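首页 > 机器人与自动化 > 手持夹爪 > 维护

手持夹爪左手那把老是合不严，标记块也晃，大家平时怎么保养的？

拧到手酸
发表于 20/06/2019　浏览 919

各位好，第一次在这个版发帖，写得啰嗦见谅哈。

我们这边用的是 Calto 的手持夹爪，左右手一边一把，灰色壳子，上面顶着带黑白方块的定位标记，人拿着去夹东西，后面拿标记算位姿。机器到手就是装好的，我接手以后基本没动过，就是每天擦一擦。前阵子开始不对劲了，主要是左手那把：

扳机捏到底，两根手指中间还留一条缝，夹厚东西看不出来，夹薄的就打滑。右手那把捏到底是严严实实贴上的。

然后是标记。用手轻轻推一下能感觉到晃，很小的一点点，可是算出来的轨迹就开始抖，尤其是手腕转得快的时候。我一开始还以为是灯光的问题，屋里灯管关了一半又开，折腾了一上午，没区别。 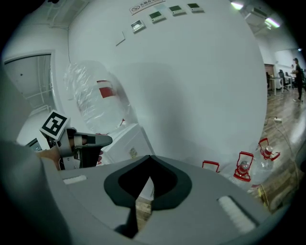

后来我把左手那把的壳拆开看了一眼（说明书上写着别拆，我还是拆了……），里面的连杆看着没断，弹簧也在，就是滑轨那里有一层灰灰的粉，摸起来有点涩。我没敢往里喷东西，原样装回去了。装回去以后缝好像还大了一点点，也可能是我心理作用。

另外壳上贴的泡棉条我怀疑也老化了，按下去回弹很慢。这个东西有没有讲究，能不能随便买一卷裁了贴？

想问三件事：缝怎么调；标记怎么固定才不晃又能拆；还有你们多久保养一次。现在活儿排得挺满的，最好是不用寄回去就能弄好的办法，谢谢谢谢！

补充一下，固件没升级过，两把是同一批的。壳底下的贴纸上写着 787，不知道是型号还是批次。

半颗螺丝
被采纳

你这个情况我基本全踩过一遍，包括不听劝拆壳那一步，哈哈。

先说缝。你拆过壳再装回去缝变大，我觉得不是心理作用。这种结构扳机到手指之间是一根连杆，连杆尾端有个带长孔的小片，螺丝在长孔里可以前后挪，你拆的时候多半松过它，装回去位置就跑了。调的办法很土：

先把扳机捏到底，找根扎带绑住，让它一直保持捏紧的状态。再松开长孔那颗螺丝，松半圈就够，千万别整个拧下来，里面有个垫片，掉进壳里能找到你怀疑人生。然后用手把两根手指推到贴合，中间垫一张打印纸，纸能抽出来但是有点阻力的时候把螺丝拧紧。松开扎带，空捏几十下，再用纸试一次。第一次调完我这边又跑了一点，重新来了一遍才稳住。

垫纸这一步别省，我图快直接顶死过一次，结果扳机行程末端特别硬，捏一下午手都抽筋。

滑轨上那层粉，我这儿也有，是滑块磨下来的。用无绒布蘸一点点酒精擦掉，等干透，再抹很薄一层塑料能用的干性润滑脂。别喷普通的除锈润滑剂！我见过壳子被喷完以后开裂的，而且油会往手指那头跑，指垫上沾了油，夹什么都滑，到时候你又要来发帖了。

标记晃的话，先分清楚是哪里晃。一只手捏住底座，另一只手推标记，要是底座和壳之间有动静，那是底座螺丝的事，上一点低强度螺纹胶（要那种以后还拧得开的），对角拧，别一颗拧死再拧下一颗。要是底座纹丝不动、只有标记块自己在动，那是卡槽磨松了，我是在卡槽里垫了一小条薄胶带，垫在看不见的那一面，图案上什么都别贴，反光会害死你。

还有个容易忘的事：标记只要拆过或者重新拧过，就得重新标定一遍，哪怕你觉得装回原位了。我那会儿偷懒没标，左手那把的位置整整偏了一截，当天录的全部作废，心疼。标定完我习惯先做一遍完整的动作看看轨迹，走到饮水机那边弯腰夹个东西再放下，弯腰伸手的时候两只手离得近，标记互相挡，最容易露馅。 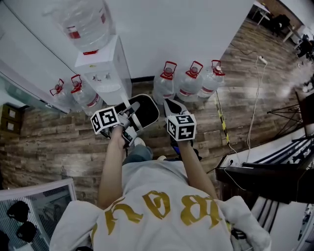 双手各持一把夹爪，左手那把夹着一个像黑色拖鞋的东西，两个标记块都在

顺便讲一下怎么看结果：如果左右两条轨迹同时跳，先别动夹爪，多半是头上或者别的地方的问题；只有一条跳，再回去查那一把的标记。我以前是反过来的，一跳就拆夹爪，拆多了螺纹都松了。

泡棉条可以自己裁，厚度跟原来的一致就行，颜色也尽量别换成黑的，我换过一回黑的，画面里跟指垫混在一块，看着很费劲。旧胶要刮干净，用塑料片刮，别用美工刀，壳子会花。

保养周期我是按次数，每把开合满 300 次就擦一遍滑轨、推一推标记。听着很频繁，其实几分钟的事。我在把手上贴了张纸条，画正字，写满就弄。

Trumard老用户

我们用的不是 Calto，是 Trumard 的，结构差不多，说点不一样的看法。

楼上说的长孔那颗螺丝，Trumard 这边出厂是点了漆的，动过漆就不给保修了，楼主先看看自己那颗有没有漆，有的话最好问一句售后再动。我当年就是没问。

另外螺纹胶我个人不太喜欢，塑料件上用过一次，那一圈发白发脆了。我现在是换带尼龙圈的防松螺母，就是位置窄，得用尖嘴钳夹着放进去，掉地上三次才装好。地板要是有缝就先铺块布吧。

润滑脂同意薄一点，再薄一点。

小满不满

直接买把新的左手呗，拆来拆去时间不是钱啊

拧到手酸　（楼主回复）

来更新一下！按半颗螺丝说的弄了，先看了漆，我这颗没有，就直接调了。垫纸确实得来 2 遍，第一遍调完捏几十下又松了一丝丝，第二遍以后到现在纸都夹得住。

标记查出来是底座螺丝的问题，四颗里面有一颗基本是用手就能拧动的，怪不得。螺纹胶我看了 Trumard老用户 的回复有点怕，只在金属嵌件那颗上点了，剩下的先对角拧紧观察着。标定也重新做了，手腕转快的时候轨迹平多了，还有一点点小抖，我打算再看看曝光。

787 问过 Calto 了，回复说是批次号，跟合不严没关系。

泡棉还没换，Larketti 的店里同厚度的断货，说 9 月才补。有谁买过 Hsieh 那家的卷材吗？背胶牢不牢，我怕天热了往下滑。

买新的就算了，领导不批，嘿嘿。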